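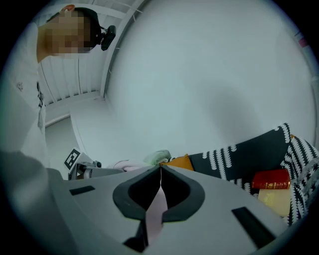
Search this site Enter keyword

4.2 Sofa tidying

The second chore in the Vomby set is to bring a used sofa back to order. We chose it after the shelf task, where the Husar policy already reached an acceptable level. A sofa is more difficult. Cloth has no fixed shape, and a cushion may hide the thing that must be moved next. We collected 134 demonstrations with two hand-held grippers. 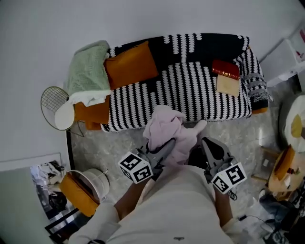 Figure 3. Pink cloth held at the front of the sofa during a demonstration.

The policy placed books and boxes well, but folding remains weak. It often took the cloth by one layer only, and then the second hand arrived too late. Economou and Enache reported the same problem in their kitchen towel study.
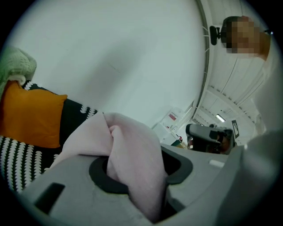 Floarea Enache

From these results we do not think that a machine can be left alone with this chore yet. A person needs 2 minutes for the whole sofa, and our system still stops before the last fold. Progress in grasping is real, and we expect that touch sensing in the fingers will help more than additional video.

Posted in: Home Robotics, Manipulation
3 comments 2 shares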